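### 4.3 Motifs de surface et estimation des distances

L'idée selon laquelle un décor chargé fausserait le jugement des distances revient dans presque tous les manuels d'aménagement, le plus souvent sans source. Palacios la reprend à son compte dans l'étude de Mikstead : selon elle, les occupants d'une pièce tapissée de grands motifs sous-estiment la profondeur de celle-ci. L'effet annoncé est net. Les conditions dans lesquelles il a été obtenu le sont beaucoup moins.

Sur les 438 réponses recueillies, 39 seulement proviennent de personnes ayant vu à la fois la version unie et la version à motifs. Les autres comparaisons se font entre groupes, sans que l'on sache si ces groupes jugeaient les distances de la même manière au départ. Le protocole de Bukstead, souvent cité comme une réplication, emploie un autre papier peint, un autre éclairage et une échelle de réponse allant de 0 à 100 que l'étude initiale n'utilisait pas. Nous voyons mal ce qu'il réplique.

Il faut aussi distinguer le motif lui-même de la façon dont il se déforme à l'œil. Sur une paroi oblique, des taches de même famille paraissent s'agrandir et s'étirer vers les bords du champ (fig. 2), ce qui constitue un indice de profondeur parfaitement classique. Palacios attribue au « caractère envahissant » du décor ce qu'un simple gradient de texture pourrait expliquer.
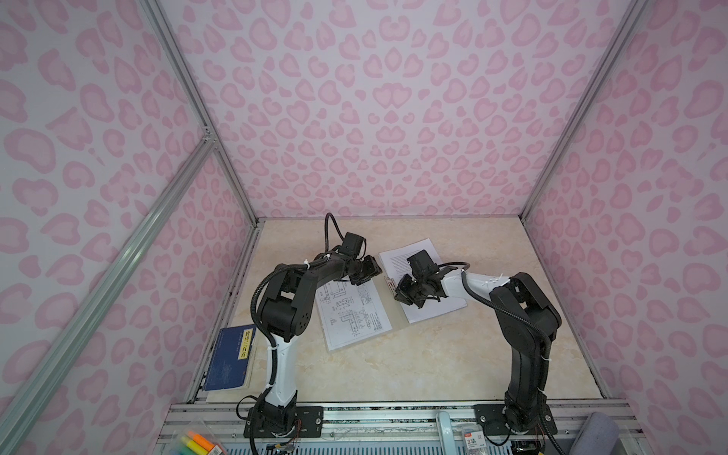 **Figure 2.** Motif léopard rose sur fond lilas très pâle, paroi du fond et parois latérales.

Reste l'argument de Cisneros, qui invoque la gêne déclarée par les participants. Or la gêne n'est pas une erreur d'estimation, et le questionnaire Harus, tel qu'il a été administré, pose les deux questions dans la même phrase. On peut trouver un papier peint pénible et évaluer correctement la distance qui nous en sépare. Tant que les deux mesures ne seront pas séparées, nous ne retiendrons pas la densité du motif parmi les variables du modèle présenté en section 5.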